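Reusable cups at a student café: a report on the Clilia deposit trial

Group project, second year, Environment and Society module

1. Background

Clilia is the café on the ground floor of our teaching building. It sells hot drinks all day and cold drinks from a fridge by the till, and until last term nearly everything went out in a single-use cup. The café agreed to let us run a deposit trial for one half of the spring term. Customers could take their drink in a hard plastic cup, pay a deposit of 2 pounds, and get it back when the cup was returned.

We wanted to find out how many cups came back, how long they stayed out, and what made people choose or refuse one. We did not try to measure carbon savings. Two groups did this in earlier years and both had trouble finding figures for washing that applied to a small kitchen like this one.

2. How the trial was set up

We bought 60 cups from Verninness, a catering wholesaler in town. They were the cheapest ones in the catalogue that could go through the café's dishwasher. Each cup had a number written on the base in paint pen. The numbers started to wear off in the second week and we went over them again on a Saturday when the café was shut.

Returns were taken at the till. Staff wrote the cup number and the time in a notebook. We had first planned to use a spreadsheet on the café tablet, but the tablet was needed for card payments and there was usually a queue.

There was a second return point at Irolero, the print shop across the courtyard, which offered to keep a crate behind its counter. Cups left there were carried back at closing time. No deposit could be paid out at Irolero, so customers were given a paper slip to take to the café. 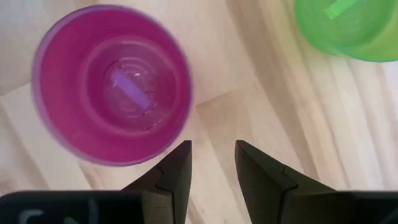
Did people keep the cups as a cheap way of getting a cup for their room? Some probably did, but most of the cups that stayed out for more than a week came back in the end, and the people we spoke to said they had left them in a bag or a locker.

3. Results

Over the trial there were 233 loans. We counted a loan each time a cup left the till, so a cup that went out in the morning and again after lunch was counted twice. Most cups were back the same day. Loans made late in the afternoon took longer, and those made just before the Easter break took longest of all.

Use was highest between ten and noon. It was low first thing in the morning, when people said they were on their way to a lecture and did not want to carry a cup around afterwards. Several said they would have used the scheme if they could have returned the cup in another building.

The return point at Irolero was used less than we expected. The paper slips were the main complaint. A customer had to cross the courtyard to get the deposit anyway, and at that point it was easier to carry the cup.

4. What customers and staff said

We handed out a short paper survey in the last fortnight. The deposit was seen as fair by most people who answered. A few thought it should be higher so that people would take more care. Hot drinks were the weak point: the cups had no lids, and the plastic got too warm to hold when filled with black tea or coffee. People who bought squash or iced coffee were happier.

Staff had two concerns. The first was storage, as the cups stacked well when dry but stuck together if they were put away damp. The second was the notebook, which slowed the queue at busy times. On some days entries were missed, and we have treated the return times for those days as unknown.

5. Problems with the method

The trial was short and took place in one café. We also know that some of our own course used the scheme because we had asked them to. We left their survey answers out, but their loans could not be separated from the others.

Our original plan followed the Hassanpour model from the module reader, which sorts users into regular, occasional and one-time. This needs some way of telling customers apart. We had only cup numbers, so we dropped that part.

6. Recommendations

If the café carries on with the scheme, we suggest that it buys lidded cups for hot drinks – even a small number would help – and keeps the present ones for cold drinks. The numbers should be printed or engraved. A second return point is only worth having if it can pay the deposit back on the spot.

Clilia has kept the cups and is still lending them out for cold drinks, without the notebook.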